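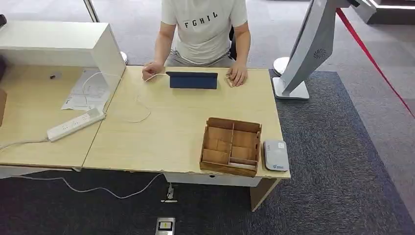 So the Grustcombe club wants us to believe it drew 3000 people for the home opener in May. I was there. I had a whole row to put my feet up on, and so did the guy in front of me.

I know how this works. "Attendance" in the low levels of baseball means tickets out the door, and out the door can mean sold, traded to a sponsor for radio spots, or stuffed in the bag with your kid's little league registration. Everybody does it. My problem is what the club now wants to do with the number.

According to the letter that went to season ticket holders (I've been one for longer than I should admit), the front office is asking the city for a new lease, plus money for a second deck down the third base side, on the grounds that "demand has outgrown the building." The letter is signed by Jucélia Camargo, the team president, who came over from the hotel business and writes like it. I read it twice looking for the part where they say how many people walked through the gates last season. It isn't there.

It is in the old parking report, though. Parveen Paul, who used to cover the team before the paper stopped sending anyone, dug that up and posted it. Average turnstile count: 1627. On weeknights in April it got as low as 666, and I'd like to shake hands with every one of them, it was miserable out.

The park seats plenty more than that already.

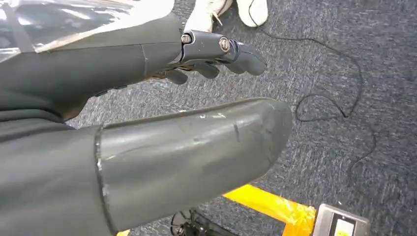

*Mechanical hand over speckled carpet.*

Then there's the naming rights. Skosteck is supposedly ready to put its name on the place for a long term, "subject to improvements." Which improvements? Whose money? If a company wants a bigger sign, let it buy the wall the sign goes on. I asked this at the fan forum and got an answer from Aravind Venkataraman, the finance guy, that used the word "partnership" so often I stopped writing it down. He was perfectly nice. I still don't know what Skosteck pays.

Meanwhile the product on the field is two decent starters and a bullpen held together with tape. Selvaraj Fakir has been the best thing about this team for years, and he's said in public he'd like to stay. Has he been offered anything? The club "doesn't discuss contracts." It will happily discuss a deck, with drawings.

I've heard the argument that better seats bring better crowds, and better crowds pay for better players. Maybe. Zarnum bought into that one with their rebuild, and the last time I drove over for a game they had tarps on the upper level and the beer stand up there was closed. Nice tarps. Team colors.

Efthymia Mitsotakis-Vlachou, the only person on the city council who seems to have read the lease, wants gate counts in hand before any vote. Good. I don't agree with her on much, and I think she's dead wrong about the bike lanes, but give her the numbers.

I'll be renewing, for the record. Same seats, section behind the visitors' dugout. If you want to join me there's room, and you can pick your own row.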